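Madigan Lake Triathlon Moves to September, Adds a Hill

The Madigan Lake Triathlon will move from its usual June slot to September next season, organizers confirmed on Monday, ending a spring of rumors that most of the local clubs had already treated as fact and booked their vacations by.

The swim stays in the lake, which should be a good deal warmer by then. The run stays flat. The bike course does neither of those kind things. Road work on the old shoreline route has pushed it inland, over the Candetti grade, a climb that riders in the area tend to discuss in the tone other people save for dental surgery. It averages 5 percent, a figure that sounds harmless until you learn how much of it is downhill.

Entries for the standard distance are capped at 100, the same as last year, when the race filled in 17 minutes and the website gave up after 3. Clullent, the timing company that runs registration, says it has added server capacity. It said that last year too.

Relay teams are back after a season off. They will start in their own wave, five minutes behind the last individual swimmers, and the handoff will be inside transition, where the marshals can keep an eye on it. Teams may list one alternate, who must be named at check-in.

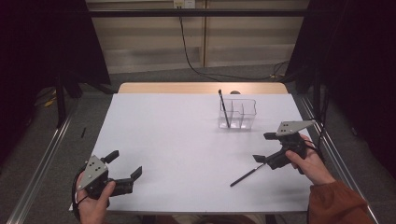

What the clubs think

Rudico Tri Club, which has won the team prize so often that it keeps the trophy in its own hallway between races, welcomed the new date and said nothing at all about the hill. Other clubs were chattier. Several members pointed out that September puts the race right after the county half marathon – handy if you are already fit, less so if you were hoping to use one as an excuse to skip the other.

Registration opens at 7 a.m. on the first day of February. The entry fee has not been announced, though organizers describe it as "in line with previous years," so expect it to go up.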